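Course notes, Unit 5: Can machines do chores yet?
Instructor: Phúc Lý. Lab supervisor: Mahfuz Wickramasinghe.
Read before lab. Bring the Unit 2 sheet on joint limits.

## 5.1 What counts as a chore

For this course a chore is a task with three properties. The goal is stated in terms of the state of a room or a workstation ("dishes are in the rack", "offcuts are in the bin"). The objects vary in type and position from one day to the next. The person who wants it done does not want to supervise it.

The third property is the one most demonstrations leave out. A machine that clears a table while an engineer stands by with a stop button has shown that the motion is possible. It has not shown that the chore can be handed over.

Chores that have been automated for decades (washing clothes, washing dishes) were automated by enclosing them. The user loads a drum or a rack, and the machine works in a closed space on a fixed cycle. Loading and unloading are still done by hand. Most of the open problem is in those two steps.

## 5.2 The unit task: pick and place

Tidying, loading, sorting and kitting all break down into repeated picks and places. The smallest useful version is one object, one container and one arm. Success is defined as the object at rest inside the container, with the container still upright and inside the work area.

Stages, in order:

1. Locate the object and the container.
2. Choose a grasp.
3. Approach and close.
4. Lift and carry clear of the container rim.
5. Release and withdraw.

Errors add up along the chain. If each stage succeeds with probability *p* and failures are independent, the full task succeeds with probability *p*^5. At *p* = 0.95 this is 0.77. A kitchen cleanup may need dozens of picks, so per-stage figures that look good in a table can still give a poor result for the whole job.
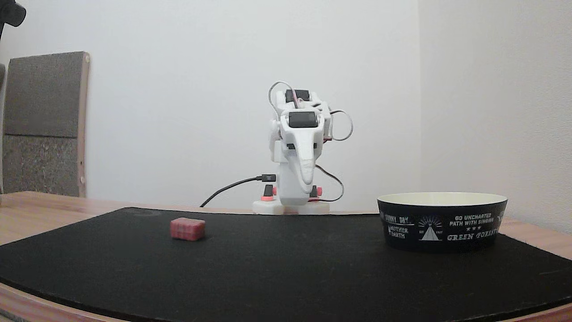 Independence is a convenient assumption and usually a wrong one. A location error of a few millimeters in stage 1 makes a bad grasp in stage 2 more likely, and a bad grasp raises the chance of a drop in stage 4. When you fill in the failure sheet, record the earliest stage at which the attempt departed from plan, even if the visible failure came later.

## 5.3 Household and shop floor compared

| Factor | Household | Shop floor |
|---|---|---|
| Object variety | High, uncontrolled | Limited, often listed |
| Object position | Arbitrary | Often fixtured |
| Lighting | Changes through the day | Can be fixed |
| People nearby | Untrained, children, pets | Trained, access controlled |
| Cost of a stop | Annoyance | Lost output |
| Cost limit for hardware | Low | Set by payback period |

The shop floor is easier on nearly every row. Its difficulty is in the required rate. A cell that needs a human reset twice an hour is often not worth installing, while a household user might accept one reset a day if the rest of the work is done.

## 5.4 Worked case: Clavero

Clavero packs small hardware kits. In February it ran a trial cell built by Ploltetti on one packing line, using the Bolus planner. The log covers 1294 picks, of which 25 failed.

Failure rate: 25 / 1294 = 1.9%.
Success rate: 98.1%.

A kit holds five parts. Under independence, the chance that a kit is packed with no failed pick is 0.981^5, or 0.908. Nearly one kit in ten needs attention. The line lead judged this too high and kept manual packing for that product.

Note what the log does not contain: recovery. A failed pick that the machine detects and repeats costs a few seconds. A failed pick that goes unnoticed costs a returned kit. The two should never be pooled in one number. See Quách, chapter 2, for the notation we use for detected and undetected failures.

## 5.5 Position taken in this course

Single picks of rigid objects on a clear surface are within reach of low-cost arms. Cloth, liquids, clutter and anything wedged in a drawer remain unreliable without supervision. Claims about whole chores should be read with the number of attempts, the number of human interventions and the reset procedure beside them. If any of these is missing, treat the claim as unverified.

## Problems

1. Find the value of *p* needed for a five-stage pick to succeed 99% of the time.
2. Using the Clavero figures, compute the kit success rate if the machine detects and correctly repeats half of its failed picks.
3. Choose one chore you do weekly. Write its goal state in one sentence, then list the steps that are not pick and place.

Problem 3 is handed in on paper at the start of lab.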